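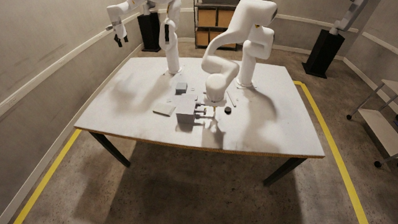 A robot arm does not know when it has made a mistake. It only knows what its sensors tell it, and sometimes a sensor is wrong. That is what happened to an arm called Jullero one morning in August. Jullero's job was to pick up a box, move it and let go. It shared a table with a second arm, much like the two white arms here. The boxes were plain gray ones, and nothing about them was hard to lift.

The trouble was in the gripper, the part that works like a hand. A small sensor inside it measures how hard the fingers squeeze. On that morning the sensor had come a little loose, so it kept sending the same message: "Not touching anything yet." Jullero did what it was told to do. It squeezed harder. The box began to bend.

Ljubica Vukadinović was running the test. She pressed the emergency stop, a big button that cuts power to the motors, and both arms stopped moving. It took 2 seconds from the first crunch to the stop. 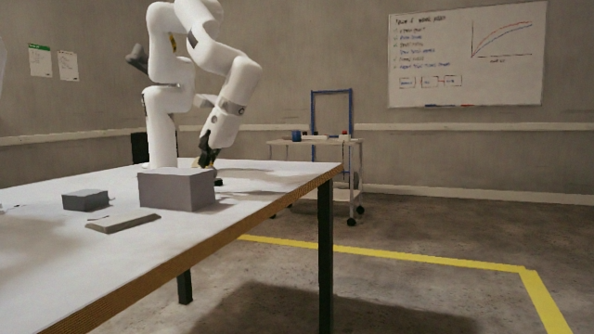 Next came the search for the cause. Remo Grasso read the robot's log, a kind of diary that the computer writes by itself. It had 2000 lines. Near the end he found the same squeeze number 30 times in a row. A working sensor almost never does that – the numbers should wobble a bit.

Remo tightened the sensor. Then he added a new rule to the program: if the number stays the same for too long, stop and call a person.

The yellow lines on a workshop floor are part of staying safe too. When an arm is switched on, people stay outside them, even if the arm is not moving. It may only be waiting for its next order.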